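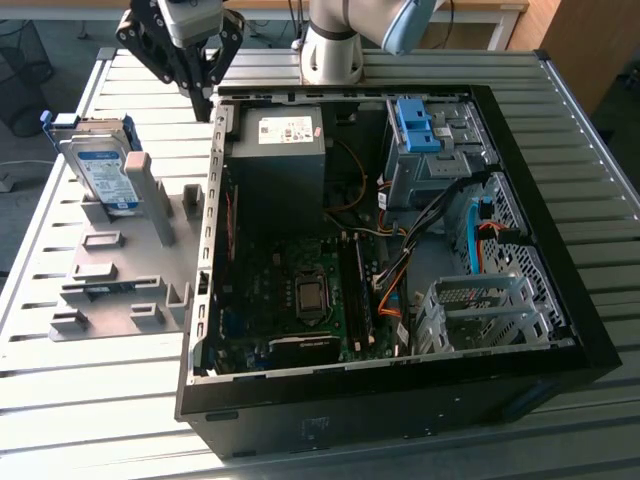 # Inside a Desktop Computer

A desktop computer is a metal box with parts bolted, clipped or plugged into it. The box is called the case. One side of the case comes off. When people work on a computer they usually lay it on its side first, so that the largest circuit board is flat and faces up.

Unplug the computer from the wall before the side panel comes off. An adult should be there. Do not open the power supply at all, even when it is unplugged, as it can hold a charge.

## The motherboard

The green board is the motherboard. It carries signals between the other parts. The thin copper lines that do this are called traces, and many of them run in layers inside the board.

The processor, or CPU, sits in a square socket. It carries out instructions: add two numbers, compare them, store the answer. Each step is very small, and the CPU does a great many of them every second.

Beside the socket are long slots for memory, called RAM. RAM holds what the computer is working on now. When the power goes off, RAM is cleared.

## The hard drive

A hard drive keeps files when the power is off. Inside its sealed metal body are one or more round platters with a magnetic coating. A small arm moves across each platter to read and write. One terabyte (1 TB) is a trillion bytes, and a byte is enough to store one plain letter of the English alphabet.

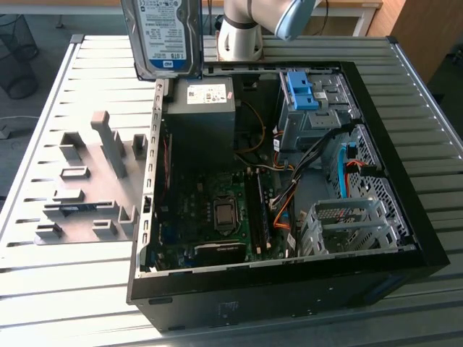

Abena Dogbe wrote to Nasilari to ask why a hard drive needs 2 cables when a lamp needs only one. The lamp needs only power. The drive needs power to spin its platters, and it also needs a path for data. On most desktop drives these are separate cables with different plugs. The data cable is a SATA cable, and it runs to the motherboard.

The drive fits into a metal cage, which keeps it from moving. Holes in a cage let air pass through. Moving air carries heat away - a drive that stays too hot may fail early.

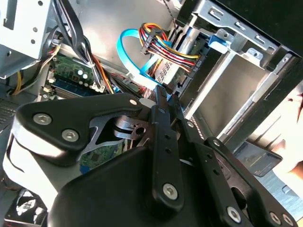 Cables have to be kept clear of fans. They are often gathered into bundles for this reason. The plugs are shaped so that most of them fit only one way around. If a plug does not go in with light pressure, stop and check the shape.

## The power supply

Wall sockets supply alternating current, or AC. Computer parts need direct current, or DC, at much lower voltages. The power supply changes one into the other. A small office computer working hard might draw around 200 watts.

The label on a power supply lists its ratings. It also carries safety marks, such as CE and UL. An 80 PLUS logo is about efficiency, meaning how little energy is wasted as heat.
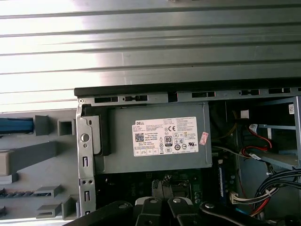

## Words to know

- **Case:** the metal box that holds the parts
- **Socket:** the holder for the CPU
- **Platter:** a spinning disk inside a hard drive
- **Watt:** a unit of power
- **SATA:** a type of connection for drives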